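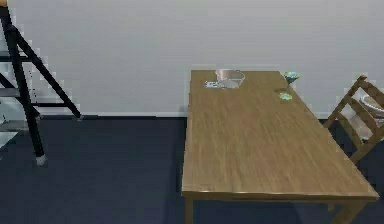 # Gemeinschaftswohnen in Wurnau: Anmeldung für den zweiten Bauabschnitt beginnt im März

Wurnau. Die Wohnungsgenossenschaft Arain nimmt ab März Bewerbungen für den zweiten Abschnitt ihres Wohnprojekts am Dasadlower Weg entgegen. Vergeben werden 8 Wohnungen mit zwei bis vier Zimmern sowie Nutzungsrechte an den Gemeinschaftsräumen im Erdgeschoss. Bewerben können sich Einzelpersonen, Paare und Familien, die ihren Hauptwohnsitz nach Wurnau verlegen oder bereits dort gemeldet sind.

Das Grundstück umfasst 2412 Quadratmeter und gehörte bis zum vergangenen Jahr zum Gelände der früheren Gärtnerei Kirthorpe. Der erste Bauabschnitt ist bezogen. Der zweite schließt nördlich an und wird in Holzbauweise errichtet. Die Zufahrt erfolgt über den Dasadlower Weg, Stellplätze für Fahrräder und Lastenräder liegen an der Westseite. Autostellplätze werden getrennt vermietet und sind nicht Teil des Nutzungsvertrags.

## Einlage und Nutzungsentgelt

Wer Mitglied werden möchte, zeichnet Genossenschaftsanteile zu je 500 Euro. Die Zahl der Pflichtanteile richtet sich nach der Wohnfläche und wird mit dem Wohnungsangebot schriftlich mitgeteilt. Eine Ratenzahlung ist auf Antrag möglich. Beim Auszug wird die Einlage nach Ablauf der satzungsgemäßen Kündigungsfrist zurückgezahlt. Das monatliche Nutzungsentgelt enthält einen Beitrag für die Gemeinschaftsräume.

Alle Wohnungen werden ohne Einbauküche übergeben. Gemeinschaftlich genutzt werden Küche, Essraum und Besprechungsraum. Die Belegung regeln die Hausgemeinschaften selbst, private Feiern müssen vorher eingetragen werden.

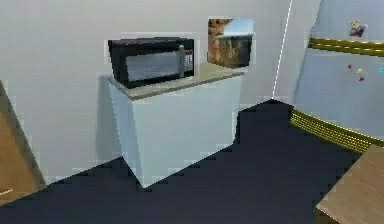 Für das Zusammenleben sei die frühe Beteiligung entscheidend, betont Danish Khokhar. Im ersten Abschnitt hätten sich die Haushalte schon vor dem Einzug auf eine Hausordnung verständigt, das habe im Alltag viele Absprachen erspart. Für den zweiten Abschnitt solle es ebenso gehandhabt werden.

Nach Prüfung der Unterlagen lädt die Genossenschaft zu Kennenlerngesprächen ein. Dabei geht es um den Wohnungsbedarf, die Finanzierung der Einlage und die Mitarbeit in den Arbeitsgruppen.

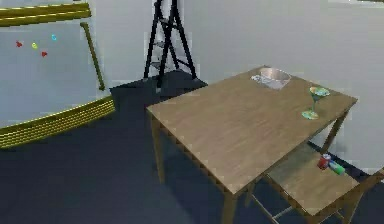
Derzeit bestehen Gruppen für Garten, Haustechnik und Belegung, eine weitere für Kinderbetreuung ist geplant. Die Zusagen werden im Mai verschickt.

## Bewerbung und Kontakt

Bewerbungsbögen liegen in der Geschäftsstelle der Genossenschaft in Wurnau aus und werden auf Wunsch per Post zugesandt. Ansprechpartnerin für Presse und Interessierte ist Nusrat Mengal.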